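How to Score a Cricket Match by Hand

7/15/21

I started scoring for our club, Talport, back in February, and my first sheet was a disaster. I'd lost track of an entire over! So let me save you some pain and go through it the way Zübeyde Canpolat taught me.

Before the first ball, write both batting orders in pencil. Captains change their minds, believe me. Get the umpires' names down too, and sit where they can see you wave.

Every ball goes in twice: once next to the batter's name and once in the bowler's box. A dot means no run. Otherwise you write the number scored. Wides and no-balls don't count toward the six balls in the over, and this is where I went wrong (I kept stopping at six marks on the page, extras included). 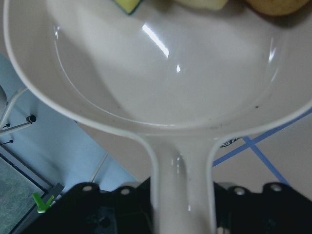
At the end of each over, add up what came off it and check that against the running total. If the two don't match, fix it right then. I once left it for 3 overs against Eren and spent the whole tea break hunting for a leg bye.

Leg byes and byes go under extras, by the way, and they aren't charged to the bowler. Wides and no-balls are.

When a wicket falls, note the team total, the batter's own score and how they got out. A run out doesn't go to the bowler's credit, so leave that box alone.

Last job: batters' runs plus extras should equal the total. Ours came to 145 last time and it matched on the first try, which made me ridiculously happy. Then get the umpires to sign the sheet and make a copy before you hand it in.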